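Pressemitteilung — zur freien Verwendung

Plomwood öffnet im März wieder die Türen: 17 Abende rund ums Brot, und diesmal backen wir im Dunkeln los

Eigentlich schreibt man so eine Pressemitteilung ja in der dritten Person und zitiert sich darin selbst. Das habe ich letztes Jahr probiert und kam mir dabei ziemlich albern vor, also schreibe ich diesmal einfach, wie ich rede. Ich heiße Bohdan Sirko, ich leite die Backstube Plomwood, und ich möchte Ihnen von unserer neuen Kursreihe erzählen, die im März losgeht und auf die ich mich freue wie schon lange auf nichts mehr!

Die Reihe heißt Sustine, nach unserem ältesten Sauerteig. Der steht seit den Anfängen der Backstube bei uns im Kühlraum, hat zwei Umzüge mitgemacht und einen Stromausfall, und er riecht je nach Jahreszeit mal nach Apfel und mal (das muss man mögen) nach nassem Hund. Alle Teilnehmenden bekommen am ersten Abend ein Glas davon mit nach Hause. Was daraus wird, liegt dann bei Ihnen. Manche Gläser aus der letzten Reihe leben noch, von anderen habe ich traurige Nachrichten bekommen.

Wir haben 17 Abende geplant, und jeder steht für sich. Sie müssen also nicht alle buchen, und Sie müssen auch nicht mit dem ersten anfangen, obwohl ich das Einsteigern schon empfehlen würde. Los geht es mit dem einfachen Roggenmischbrot, dann kommen Weizensauer, Schrotbrote, Fladen, Brühstück und Kochstück, später die süßen Sachen. Zwei Abende sind nur für Leute gedacht, die schon eine Weile backen und bei denen das Brot trotzdem immer an derselben Stelle aufreißt. Bringen Sie das misslungene Brot ruhig mit, wir schneiden es auf und schauen gemeinsam hinein. In der letzten Reihe waren das die lustigsten Abende, und gelernt habe ich dabei mindestens so viel wie alle anderen.

Neu ist die Nachtschicht. Beginn ist um drei Uhr morgens, Schluss gegen halb acht, dazwischen arbeiten Sie am Ofen mit, so wie wir es jeden Tag tun. Ich war anfangs dagegen. Wer steht denn freiwillig um diese Zeit auf, um Teiglinge zu wiegen? Myroslav Prokopenko, mein Kollege am Ofen, hat mich dann so lange bearbeitet, bis ich einen Probelauf mit Freunden gemacht habe, und der war wunderbar. Draußen ist alles still, drinnen klappern die Bleche, und um sechs gibt es das erste Brot mit Butter und grobem Salz. Mehr Frühstück braucht kein Mensch. Den Kaffee kocht Myroslav, und zwar so, dass man danach garantiert nicht mehr einschläft.

Zum Mehl muss ich auch noch etwas loswerden, weil ich danach ständig gefragt werde. Unseres kommt aus der Mühle Hnatiuk, mit der wir arbeiten, seit es Plomwood gibt. Dort wird in kleinen Chargen gemahlen, und jede verhält sich ein bisschen anders. Für eine Fabrik wäre das ein Ärgernis, für einen Kurs ist es ein Geschenk. Sie merken nämlich schon beim Kneten, dass der Teig heute mehr Wasser will als der aus dem Rezept, und genau dieses Gefühl in den Händen möchte ich vermitteln. Rezepte mit Grammangaben bekommen Sie natürlich trotzdem — ich bin ja kein Unmensch. Wer mag, kann das Mehl nach dem Kurs auch bei uns im Laden kaufen, abgefüllt in Papiertüten zu zwei Kilo.

Im vergangenen Jahr sind aus unserem Ofen in den Kursen 2.009 Brote gekommen. Die Zahl stimmt, Myroslav hat eine Strichliste geführt, die inzwischen gerahmt neben der Ladentür hängt. Gegessen wurden sie hoffentlich alle. Einen Teil haben die Teilnehmenden an die Nachbarschaft verschenkt, und daraus ist die schönste Gewohnheit der ganzen Reihe entstanden: Am Ende jedes Abends bleibt ein Korb Brot vor der Tür stehen, und wer vorbeikommt, nimmt sich eins. Das behalten wir bei.

Ein paar Worte zum Ort, falls Sie über uns berichten oder einfach vorbeikommen wollen. Die Kurse finden in der großen Backstube im Hinterhof statt, der Laden vorne bleibt abends geschlossen. Gearbeitet wird an langen Tischen, im Stehen, und es staubt. Ziehen Sie also bitte nichts an, was Ihnen am Herzen liegt! Schürzen haben wir da, feste Schuhe bringen Sie mit. Der Eingang ist ebenerdig, und an einem der Tische lässt sich auch im Sitzen gut kneten. Sagen Sie uns das bei der Anmeldung kurz, dann halten wir den Platz frei.

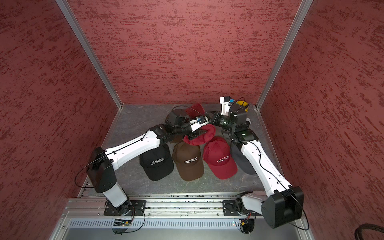
Pro Abend nehmen wir bis zu zwölf Leute auf, mehr passen beim besten Willen nicht um den Ofen. Anmelden können Sie sich im Laden oder telefonisch, am liebsten nachmittags, denn vormittags haben wir die Hände im Teig und das Telefon klingelt ins Leere. Der Preis umfasst Mehl, Schürze, ein Heft mit allen Rezepten des Abends und das, was Sie gebacken haben. Gutscheine gibt es auch, die sind aus dickem Packpapier und werden von Hand gestempelt, manchmal ein wenig schief.

Und dann ist da noch der Grakley. So heißt unser neues Hausbrot, ein dunkler, ziemlich saftiger Laib mit gerösteten Kürbiskernen und einem Schuss Malzbier, den wir zum Kursstart vorstellen. Ich habe den ganzen Winter daran herumprobiert. Die ersten Versuche waren so schwer, dass man damit Türen hätte offen halten können, die nächsten sind mir auseinandergefallen, und beim vorletzten hatte ich das Salz vergessen. Jetzt stimmt er. Er braucht einen Tag Ruhe, bevor man ihn anschneidet, und hält sich danach gut eine Woche, wenn man ihn in ein Leinentuch wickelt. Das Rezept gibt es im Kurs, und nein, ich halte dabei keine Zutat zurück, auch wenn Myroslav das im Laden gern behauptet.

Für Redaktionen: Wenn Sie eine Nachtschicht begleiten möchten, melden Sie sich bitte ein paar Tage vorher, damit wir am Ofen Platz schaffen können. Fotografieren ist erlaubt, nur beim Einschießen der Brote bitte Abstand halten, die Schieber sind lang und Myroslav schaut dabei nicht nach hinten. Interviews gebe ich gern, am besten nach acht Uhr morgens und mit einem Brötchen in der Hand. Probierlaibe vom Grakley legen wir auf Wunsch zurück, abzuholen im Laden.

Kontakt
Backstube Plomwood
Bohdan Sirko (Leitung und Kurse)
Myroslav Prokopenko (Ofen und Nachtschicht)
Anmeldung und Presseanfragen im Laden oder telefonisch, nachmittags ab zwei Uhr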